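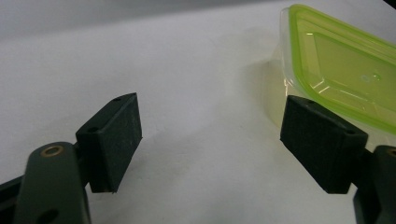
*A clear plastic food container with a lime-green lid on a white tabletop*

A **food storage container** is a lidded vessel used to keep food in a refrigerator, freezer, cupboard or bag. Household containers are sold in plastic, glass, stainless steel and ceramic, and most have a lid that can be taken off completely. They are used for leftovers, for ingredients bought in bulk and for meals eaten away from home.

## Materials

Most low-cost containers are molded from polypropylene, which is light, bends without cracking and tolerates hot food. Pure polypropylene is slightly cloudy. Clearer plastics are used where the contents need to be seen, though some of them are more brittle and not all are suitable for a microwave oven. Glass does not stain or hold odors, but it is heavy and can break if moved straight from a freezer to a hot oven. Glass containers are often sold with plastic lids.

Tomato sauce, curry and other oily foods can leave an orange tint in plastic. The stain is hard to wash out and is made worse by reheating.

## Lids

The simplest lid is a flexible press-on cover whose rim grips the lip of the base. Clip lids have hinged flaps on two or 4 sides and usually a silicone gasket, which can be pulled out for cleaning. Screw lids are common on round jars.

Lids are often colored even when the base is clear. Color may mark a size, a product line or nothing in particular. In shared kitchens it is sometimes used as a code, with one color for each person or for foods containing a particular allergen.

Lids tend to wear out before bases. They warp in the heat of a dishwasher, split at the hinge or get lost, and a lid from one maker seldom fits a base from another.

## Sizes and nesting

Small containers of 200 milliliters are used for sauces, nuts and baby food. Larger ones hold a full meal or a bag of flour. Bases with sloping sides nest inside one another, while straight-sided bases hold more for the same shelf space but take up more room when empty.

The kitchen goods maker Stirnby sold its Colombo line in sets of 24 pieces, counting bases and lids separately. The designer Rahel Berchtold gave all the bases in the line the same rim, so that one lid fitted every depth — an arrangement later used by Gireo for its lunch boxes.

## Care

Cooked food is normally put into shallow containers so that it cools quickly, then covered and refrigerated. Plastic lids last longer on the top rack of a dishwasher. Containers with deep scratches are usually replaced, as the grooves are difficult to clean. Storing empty containers with the lids off keeps odors from building up inside.

## See also

- Lunch box
- Canning jar
- Plastic wrap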